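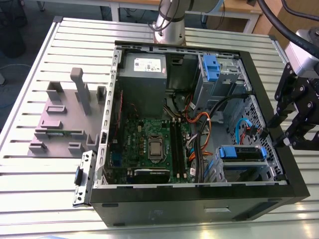 When should a small company make its first hire?
Asked by Ctibor Jireš
6 comments

I would like to ask people who have already gone through this, because I read many articles and they all say something different.

My business partner Otakar Machala and I run a small company called Clument. We sell a monthly service to independent shops, mostly invoicing and stock lists, and we do everything ourselves. Otakar writes the software, I talk with customers and do the accounts. We have no investor and we don't look for one. Since October the support work has grown, and now I spend most mornings answering messages. The afternoons are for selling, but often the morning doesn't finish until three o'clock.

We have 2,000 euros left each month after all costs and after our own (quite modest) pay. This is not enough for a full-time person where we live. It could pay for somebody part-time, but then there is nothing left if two bigger customers go away in the same month.

Otakar thinks we should wait until we have more customers. I think we will not get more customers if I have no time to look for them. We have had this discussion many times and it always stops in the same place. How did you decide? And if you took somebody part-time, what work did you give to them first?

Thank you in advance for any experience, also bad ones.

Shares: 5

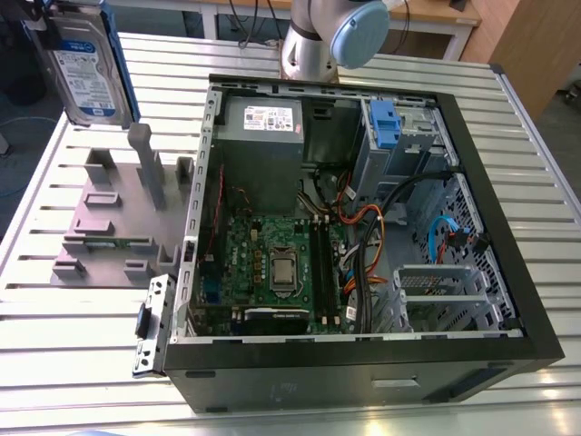
Replies

Tayla Ruawai

I was in nearly the same position with Skunetti, and I made the mistake of hiring too early and for the wrong work. I took a salesperson, as I did not enjoy selling and wanted to be rid of it. She was good at her job, but I couldn't explain to her why customers bought from us. I didn't know it well myself. After some months we agreed to stop, and I went back to doing the calls on my own for most of a year.

So my first advice is to hire for the work you already understand. In your case it is support. You know which messages come, what the correct reply is and how long it should take. You can write this down in a few pages, and a sensible person can learn it.

Before you do it, please keep a list of all support messages for one month, with the subject and the minutes you spent. I did this later, when the second chance to hire came, and 40 per cent of our messages were the same question about changing the billing address. We put a button in the account page and those messages went away. Perhaps Otakar would be happier to fix three things in the software than to pay wages, and you would have your afternoons back without hiring anybody. If the mornings are still full after that, you have a better reason to show him.

About the money: I would not start until there is enough in the bank to pay the person for 6 months, even when no new customer comes. It is slow to save this, I know. But it's a bad feeling to lie awake before every pay day, and the employee notices it sooner than you think.

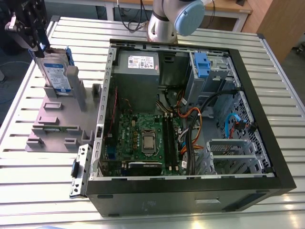

One more thing about part-time people. Agree on fixed hours, and tell your customers what those hours are. We said "flexible" at the beginning and it meant that she looked at messages in the evening and I looked at them too, so sometimes a customer received two different replies. With fixed hours -- ours were nine until one -- there was no confusion, and the customers accepted it very quickly. Only one complained, and he complained about most things.

Also write down who may give a refund and up to what amount. We forgot this and it caused our only real argument.

4 comments

Kamil Kopecký

just hire someone. you will never feel ready

Mahlet Demissie

I agree with most of what Tayla wrote, but I would look at the price before anything else. When two people are fully busy and only so little remains at the end of the month, maybe the service is too cheap. At Nellodico we raised the price for new customers only and left the old ones as they were. I was very nervous and prepared a long explanation, and then hardly any new customer asked for it. The difference paid for our first part-time colleague.

Your market may be different, of course. Small shops look at every coin. But you could try it with the next few customers, and if they all refuse, you can go back to the old price and little is lost.

For the disagreement with your partner, it helped us to agree on a figure in advance. We wrote down the monthly income at which we would hire, and both of us signed the paper. Until then we didn't speak about it any more -- this alone saved a lot of time. Please also ask your accountant what an employee costs in total, with insurance and holidays, before you choose the figure. Ours was too low the first time and we had to correct it.

2 comments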